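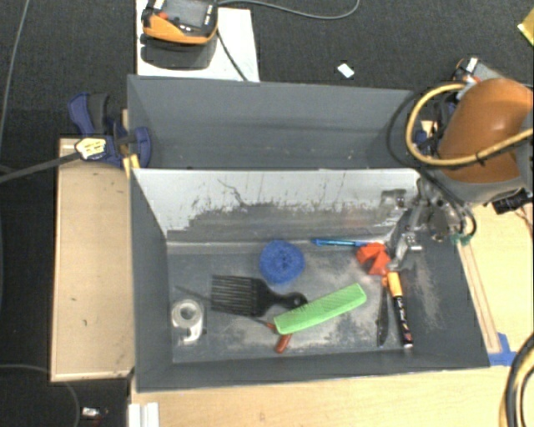
About us

Hi! I'm Sunita Kashyap, and I run Atow with Faustino Barrera. We help small shops and warehouses figure out what a robot picking station will cost them before they sign anything. We don't sell robots (people ask every week) and we don't take a cut from anyone who does.

I used to do purchasing for a parts distributor in Vurkuvport, and my first automation budget was a mess. I had the arm priced down to the dollar and then spent the next three months going back to my boss for bins, hoses, clamps, a spare gripper, an electrician... you get the picture. Faustino was the electrician!

So now we make the boring list for you. You tell us what you need picked up, and we work through the arm, the gripper, the floor space, the training hours and the stuff that wears out. Bins wear out, by the way. Put them on the list. We also like to see a mixed bin on the plan early, with combs and pens and tape and whatever else you have lying around, long and skinny next to round and squashy, so you're not choosing a gripper from a brochure.

A first budget review is $200 and takes us a week or so. A full equipment plan is $3735, and that covers one site visit and a second round of changes after you've shown it to whoever holds the checkbook. We've done 44 of the full ones so far.

Mayu Miyazaki joined us in September and handles quotes and lease comparisons, which she enjoys way more than I ever did. Call and ask for her if you already have a quote in hand and something about it bugs you.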